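**Who can register for the Grudbridge youth football league?**
Any player aged 9 or older at the start of the season. Proof of age is required with the first registration only.

**Is the league tied to a church?**
No. Some teams are run by churches and may hold a short prayer before kickoff. Attendance is optional – it has no effect on playing time.

**How long is the season?**
Seven games, starting in September. Playoffs add up to two more.

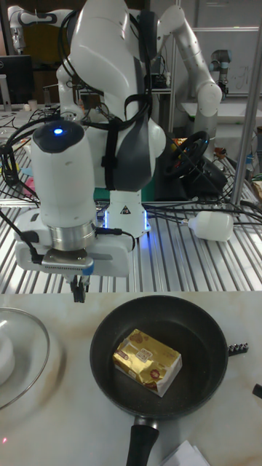
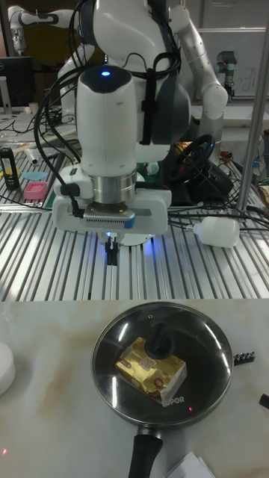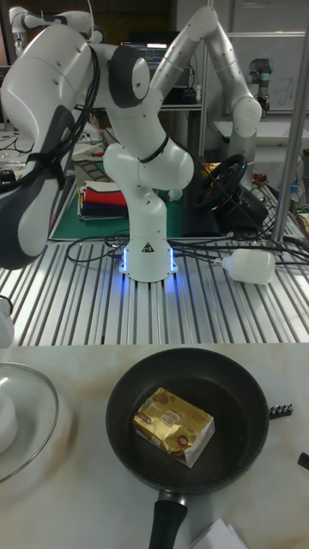
**What does the fee cover?**
The $40 fee covers field rental, referees and a game jersey. Helmets and pads are loaned by the Kutside equipment room against a signed form. Cleats and mouthguards are not supplied.

**Can a player change teams?**
Once per season, before the third game. Both coaches must sign the transfer form.

**What is expected of coaches?**
Coaches sign the conduct code each year. It covers language, sideline behavior and contact with players outside practice.

**Where are away games played?**
At Motaung Field. Parking is on the north side only.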